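Lemthorpe Textile Testing
Call for participants: domestic floor covering wear study

Lemthorpe Textile Testing is recruiting households for a study of wear in short-pile carpet. The work compares two constructions, referred to in the study papers as Enico and Sekiguchi, under normal domestic use. Recruitment opens in July and closes when 30 households have been enrolled.

Purpose

Laboratory abrasion tests give repeatable results but do not reproduce the mix of grit, furniture load and cleaning found in a home. The study will set readings from occupied houses against those from the drum test, in which each specimen is run for 4,000 revolutions.

What participation involves

Two carpet panels, one of each construction, are fitted side by side in a hallway or landing. Fitting is carried out by our staff and takes a morning. The panels are held at the edges with removable strip and leave no adhesive on the floor beneath.

Participants are asked to:

vacuum both panels on the same occasion and for the same length of time
record spills on the card supplied, with the substance and the cleaning method used
leave the panels in position until the final visit
allow access for inspection visits, arranged by telephone

Pile height and colour change are measured at each visit. No samples are cut while the panels are in the home. Removal is at our expense – the original floor covering, if lifted, will be relaid.

Eligibility

Applicants must be 18 or over and have at least two people living at the address. The hallway or landing must have a level floor with no underfloor heating. Tenants need written permission from the landlord. Homes with dogs or cats are welcome, but the number of animals should be stated on the form.
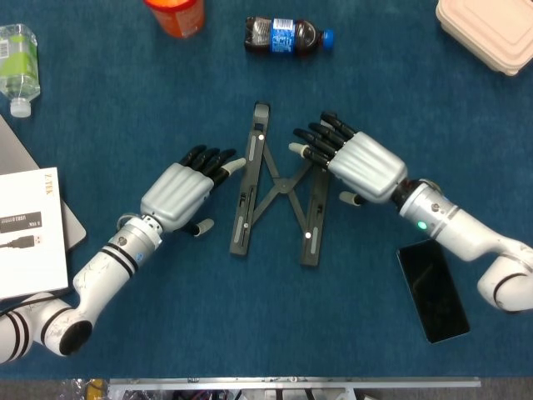 Payment and data

Each household receives a fixed payment in two parts, the first after fitting and the second after removal. A household that withdraws early keeps the first part. Addresses are stored separately from the measurements and are deleted when the report is issued. Results are filed under a household number in the Lorkix register.

How to apply

Request a form from Osian Pumphrey, Study Coordinator, at the Lemthorpe office. Please give the length and width of the proposed area in millimetres and state the present floor covering. Applications are considered in order of receipt. Incomplete forms will be returned.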